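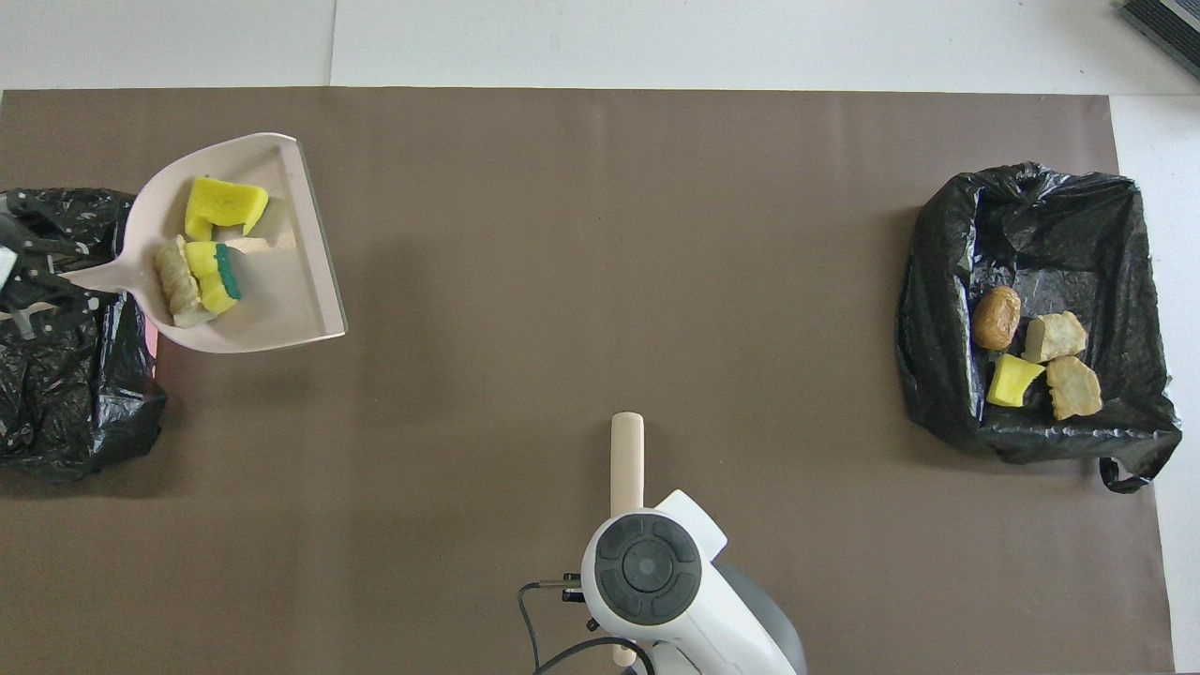
I was supposed to be writing up the Heltow ride two weeks ago, and instead I've been putting off everything that comes after a long trip. You know the stuff. Panniers still half full, a pile of jerseys that could probably stand up without me, and grit in places I didn't know a bike bag had places. A pink dustpan and a black trash bag are pretty much the mood of my whole week, so let's call this the cleanup edition and get on with the riding!

We left Heltow early, 162 miles to go over three days, with a bakery stop planned in every town that had a bakery. The first stretch follows the Awan the whole way, and if you've never ridden beside that river in May, please put it on your list. The water was high and brown and loud. The cottonwoods were dropping fluff all over the path and I rode with my mouth closed for an hour, which my friends will tell you is a record.

Day one was flat and I got cocky. I skipped the second lunch (never skip the second lunch) and by the time we rolled into the campground I was eating dry tortillas out of the bag while everybody else put up tents. Slept like a rock, though.

Day two was the Sundetti climb. I'd been dreading it since we booked. It's 6 miles of up, and the sign at the bottom says 756 feet of gain, which doesn't sound like much until you're doing it with a loaded bike and a headwind. I found my lowest gear in the first minute and stayed there. A guy on a very light bike passed me, said "almost there," and was lying. I stopped twice, once for water and once to pretend to take a picture of a cow.

But the top! You come around this last bend and the whole valley opens up, all those green squares and the river looping through it, and there's a picnic table right there like somebody knew you'd need it. We sat for a good long while. I ate a squashed peanut butter sandwich and it was the best thing I've had all year. Then came the downhill, where I hit 35 miles an hour and squealed out loud, no shame at all.

Day three was rain. Not a lot to say about it except that my rain jacket is done. It soaked through at the shoulders before we'd even reached the county line, so if you have one you love, please tell me in the comments. I also had my only flat of the trip on the last bridge into Premeo, in the wet, with cold fingers and a pump that kept popping off the valve. Two of the gang held a tarp over me while I swore at it.

We finished at the diner across from the Premeo train station just before three in the afternoon, dripping all over their nice floor. The waitress brought a stack of towels without being asked and then a plate of fries without being asked. I left her a big tip and I hope she bought herself something fun.

Next up is the fall ride, and we're trying to decide between doing the Awan again in the other direction or heading up north where there's more gravel. I'm leaning gravel, but I need new tires first, and I still have to unpack that second pannier.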